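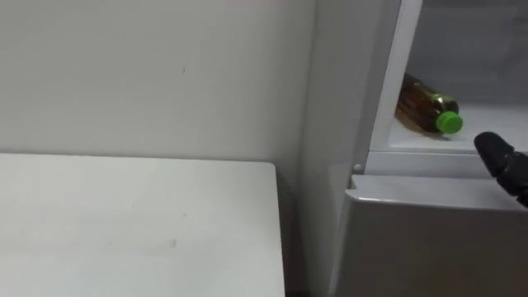 Fig. 4. A bottle lying on its side on the refrigerator shelf, with the white table alongside.

4. Using the refrigerator with a side table

Your Gernadance refrigerator is happiest with a flat surface close by, and you will be too, as it gives you somewhere to stand the bottles while you decide what goes where (we all change our minds once or twice). Please read this section through before you start filling the shelves.

4.1 Placing the table

1. Set the table so that its end comes near the side panel of the refrigerator, leaving a narrow gap between the two.
2. Open the door fully and check that it swings clear of the table top.
3. Press down on each corner of the table in turn. If it rocks, adjust the feet until it sits level.

Note: The Fasier side table takes a load of up to 31 kg, spread evenly.

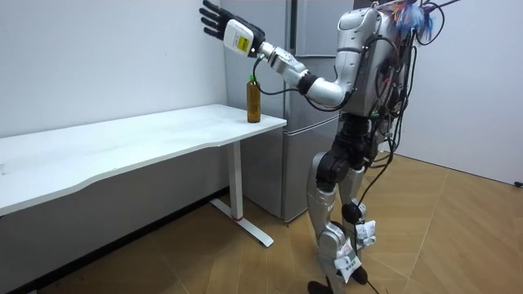 Fig. 5. The white desk, with a raised hand above its near corner.

4.2 Putting drinks away

1. Wipe the table top with a soft damp cloth. Light scuffs do no harm and often fade with a little patience and warm water.
2. Stand your bottles upright on the table and make sure every cap is screwed on tightly.
3. Take hold of each bottle around its middle and lift it straight up before moving it across.
4. Tall bottles may be laid down if the shelf is too low for them. Put the base in first, with the neck towards you, so that the cap is easy to reach later on.

Caution: Never lay an opened fizzy drink on its side. Leave at least 2 cm free at the back of the shelf for air to move about.

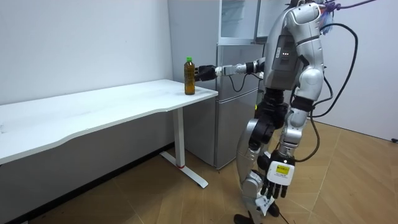
Photo: Vornier Home Guides

4.3 Taking drinks out

1. Stand the bottle on the table a short distance in from the edge, as with the green-capped one in the photo.
2. Close the door before you start pouring.
3. Dry any drips from the shelf with kitchen paper.

If a bottle has leaked, see section 19, Cleaning the shelves.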